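Ollosau Holiday Lodges Owners' Association
Minutes of the autumn general meeting

Posted Friday, November 22, 2024, by the Association Secretary
12 shares | 3 comments

1. Opening and previous minutes
The meeting opened in the lounge at Henriques Lodge. A quorum was present. The minutes of the May meeting were approved with one correction: under item 4, "boat ramp" should read "boat dock."

2. Season report
Bookings ran ahead of last year through the summer and fell off after the school holidays. Weekend stays remain strong. Midweek stays of three nights or less were weak at the lodges without lake frontage. Owners were asked to enter blocked dates in the shared calendar before opening their own listings, as double bookings occurred at Grindora Cottage and at the upper cabins.

3. Changeover and linen
The current linen contract ends with the season. Two quotes were received. Clakier Laundry offers collection twice a week with a minimum charge per lodge; the other quote is lower but excludes towels. Members preferred Clakier. Motion to accept for 12 months: carried. Departure time stays at 10 a.m. and arrival at 4 p.m.

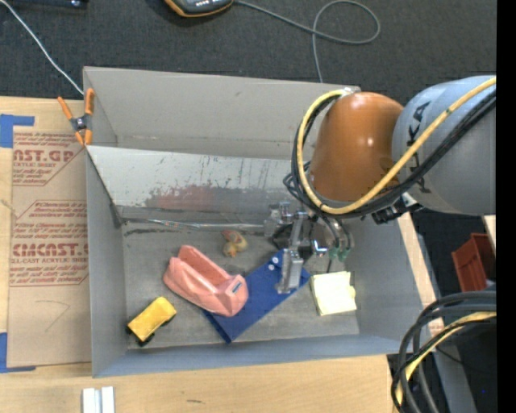 KUKA arm, gripper lowered into a grey bin.

4. Septic and water
The tank serving the lower lodges was pumped in the spring and will be inspected again before reopening. The well pump at Grindora Cottage trips its breaker under heavy load. An electrician will check the wiring run and the pressure switch. Outside taps are to be drained and shut off by owners — the Association will not do this on their behalf.

5. Dock and fishing access
Replacement of the decking on the east dock was priced at $2000, excluding disposal of the old boards. Motion to proceed from reserves: carried, one opposed. Guests have been launching from the reed bank. A sign will be placed at the path, and the wording in the guest book will be changed to match. Rod storage at Henriques Lodge remains open to all guests.

6. Dues
Dues for next year were set at $400 per lodge, unchanged. Late payment terms also unchanged.

7. Other business
Path lighting between the parking area and the upper cabins was raised again. Deferred — no quote available. A request to allow dogs at all lodges was left to individual owners, who must state their policy in the listing.

8. Next meeting
To be held in May at Henriques Lodge. Agenda items to the Secretary in writing.

Recent items
Winter shutoff checklist for owners
Minutes of the May meeting
Ollosau lake path: closure at the footbridge
Guest book template, revised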